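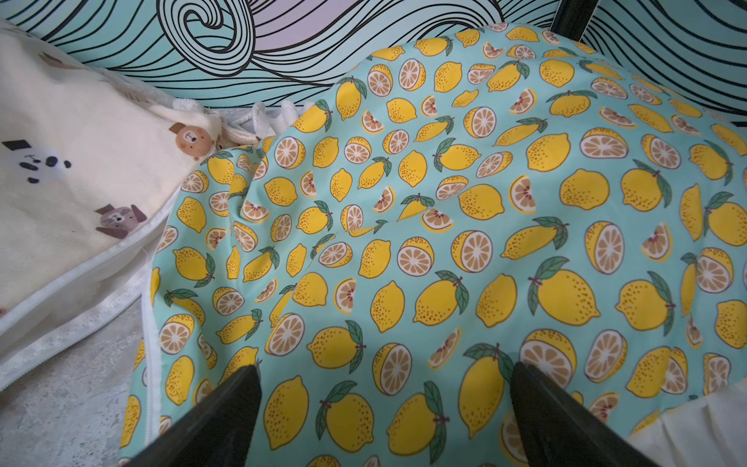

Busavier Folding Ironing Board, Large – Review

I bought the large Busavier in February to replace a board I'd had since college. The old one rocked on its back leg and the cover had scorched through at the nose. I iron most Thursday evenings, mainly shirts, pillowcases and the cotton tablecloths we use in summer, so I wanted something wider.

It took me a few minutes to set up. The legs come attached, and the only assembly is the iron rest, which clips on at the square end. Mine needed a hard push before it clicked. There are seven heights. I'm tall and use the second from the top, and at that setting the board doesn't sway when I lean on it. At the very top it does, a little.

The width is the best part. A pillowcase lies flat without hanging over, and I can do the back of a shirt in two passes where the old board took three. Tablecloths are still a nuisance, but that's tablecloths. I put a chair on the far side to catch the cloth so it stays off the floor.

The cover is the weak point. The padding is thin and after a few weeks I could see the mesh pattern pressed into damp linen. My neighbor Kirsten Thorlacius has the same board and had the same trouble. I put an old flannel sheet under the cover, folded once, and that fixed it. Busavier sells a thicker felt pad, but at the price of this board it should be in the box.

The drawstring on the cover is fine. It hasn't slipped, and the cover came through a cold wash without shrinking. I'd hang it to dry.

Folding is easy with one hand on the lever. The catch that keeps the legs shut is plastic and I don't expect it to last as long as the rest. The board is heavy – I wouldn't want to carry it up and down stairs every week. Ours lives behind the laundry room door.

I'd buy it again for the width and the steady legs. Four stars, with one off for the padding.

Halfdan Kvaran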